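From: Ansel Baptiste
To: linen-and-laundry list
Date: 12 September 2021
Subject: Re: [linen] Folding cloths before sorting, yes or no

Britta Schmieder wrote:
> I'm going to put the case for folding everything first, since Henrik
> asked. At Jomwood we fold every cloth the moment it comes out of the
> dryer, all the same way, thirds and then half. After that we sort the
> folded ones by color and by condition. It looks tidy, the stacks stand
> up by themselves, and we counted 616 cloths through in one week with
> two people. Before we did it this way there were heaps on every table
> and people kept putting darks in with the whites. I honestly can't see
> an argument for leaving them in a bunch.
>
> Also, a folded cloth shows you its stains. You have handled it flat, so
> you have seen all of it.

Britta, thanks for writing it out. I don't buy it, or at least not all of it.

I have no quarrel with the 616. What I'd like to know is how many of those got unfolded again. When I helped out at the Istine building in December we ran it your way, and 154 cloths out of one week's lot had to be opened up a second time after they were already in a stack. Some had marks on the inside of the fold. A few were the wrong size and only looked right once they were in thirds. That is a lot of folding for nothing, and it doesn't show up in a total.

The stain argument is the one I trust least. You say you've handled it flat so you've seen all of it. You have seen one side of it, probably while talking to whoever was across the table. Folding is a job where the hands go on by themselves after the first dozen. I've folded napkins with gravy on them and put them on the pile feeling pleased with myself.

My own habit is to drop one cloth at a time on a bare light table, just as it falls, and look before doing anything else. Light cloth on a light top sounds like a bad idea, and Marianna told me so at some length, but a mark stands out fine on both.

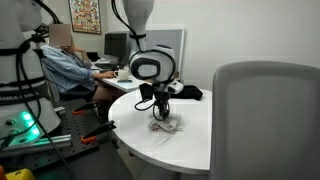 Pale cloth on the round table, still bunched. Reddish mark near the lower left edge.

I don't know what that mark is and I'm not going to guess. It could be a stain or it could be a bit of stitching. The point is that it's small, it's near an edge, and in a thirds-and-half fold there's a decent chance it would be tucked inside. One cloth like that goes in a "look again" basket and gets opened out properly under a lamp. The rest get folded once and left alone.

The dark piece toward the back of the table is the other thing I wanted to bring up. Britta's point about darks getting in with the whites is a fair one, and I'll give her that heaps make it worse. But her cure is to fold the dark ones and the white ones together and split them afterward, which seems backwards to me. If you can see that something is black when it's lying there in a lump, you can move it then. It doesn't need corners.

Now the part where I'm less sure of myself. Hajnalka wrote to me off list and said the real trouble is table space, and she may be right. One cloth at a time needs a clear top, and a clear top is the first thing to go on a busy day. At Schwerdtfeger's old laundry room they had one long counter and it was covered by ten in the morning, every time. A small round table works for me mostly because it's too small for anyone to park a crate on. I haven't tried it with a big load and I'd be suspicious of anyone who said it scales up nicely, me included.

As for the Zandance folding board that Henrik linked to: has anyone here used one for longer than a month? The page he sent says it did 1,231 cloths in a trial and doesn't say how many people were working, how long it took or whether the cloths were all one size. I could get a very nice number too if I got to leave all that out. The board looks like a flat thing with hinges. If somebody owns one and will lend it to me I'll try it and report back, good or bad.

2 questions for Britta, then:

Do you check both sides when you fold, or is it one side and a quick glance? I mean on an ordinary afternoon, with the dryer buzzing.

And do you keep any record of cloths that get pulled back out of a finished stack? Even pencil ticks on the shelf would do. If that number is low at Jomwood, I'll drop most of this and go back to thirds. If you've never written it down, could you do it for one week? I'll do the same here with mine — same kind of cloths, nothing over napkin size — and we can put the two side by side.

I won't be ironing any of them, before anyone starts on that again.

Ansel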